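Rules for a hand-held gripper station: what do you write down?
Posted in Workshop Help > Automation, 03/01/2020

Tiago Nogueira
We have one table set up for recording cup handling with two hand-held grippers, one per hand. Three people take turns at it and each has their own habits. One puts the cup holder on the left, another starts with the jaws closed, and a third never looks at the finger pads. I have been asked to write a station rule sheet, one page at most, before the new people start in May. I have the safety rules for the robot arm side already. What I don't have is anything for the hand-held part. What should be on it, and in what order? Our last batch was 147 recordings and I had to throw out 20 of them over start position alone.

Kasun Wanigasekara
I wrote ours at Brokia, so take what fits. Keep it to things a person can check from the chair. We have six rules and they are read before each block.

1. Tape marks stay where they are. If one lifts, stop and put it back using the drawing, never by eye.
2. Cup holder on the right, both stacks standing in their slots.
3. Forearms bare or in tight sleeves. Straps and cables go down the outside of the arm.
4. Start with the jaws open and facing each other, with clear board between them. Hold for a slow breath before reaching.
5. Look at both pads. Felt picks up lint and dust, and a dirty pad gets logged before you carry on.
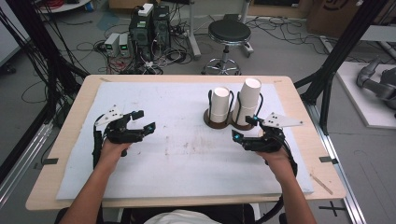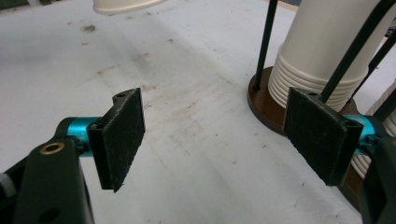
White cups, black grippers, jaws open.

6. Anything loose on the table border gets put away between blocks, sticks and tools included.

On pads, we replace the felt at 1,000 grasps or when the backing shows, whichever comes first. That number is our own and you should set yours by looking at worn ones. Write the date on the log when you swap.

Zulmira Vilela
just put a photo of the correct start position on the wall, people don't read lists

Bergþóra Østergaard
I agree with most of Kasun's list, but I would split rule 5. Looking at the pads and logging them are two jobs, and the second gets skipped when they share a line. We also check the screws in the pad mounts once per shift. Put a revision number on the sheet and take down the old copy. We had two versions hanging at Falcão for almost a month and both were being followed.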